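Subject: Re: [harb-users] dropping idle frames before training

> Has anyone tried trimming the parts of a demo where the gripper is
> open and nothing is being held? We have 400 hand-held demos from the
> Flostley task and I suspect a lot of the length is dead time.

Yes, we tried it in June on our own set. We started with 400 demos and kept 332 after throwing out the ones with bad tracking. Then we trained the same policy twice, once on full demos and once with every stretch of open fingers over 2 seconds cut down.

The trimmed one trained faster but did worse on the approach. Over 30 trials each it closed too early far more often, mostly on the pale tabletop with light coming off it.
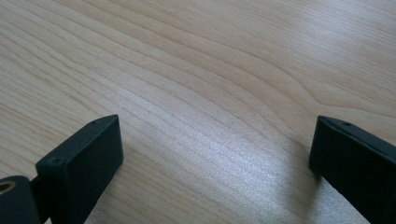
My guess is that the policy needs those views to learn when to leave the fingers open – there is little else in the data that tells it so. We now trim only at the very start and end of a demo and leave the middle alone.

The cut is a flag in the Wireo export script, so you can run both versions without re-recording. I haven't tested it on the Brorno fingers, which are shorter. If you do, please post the numbers here.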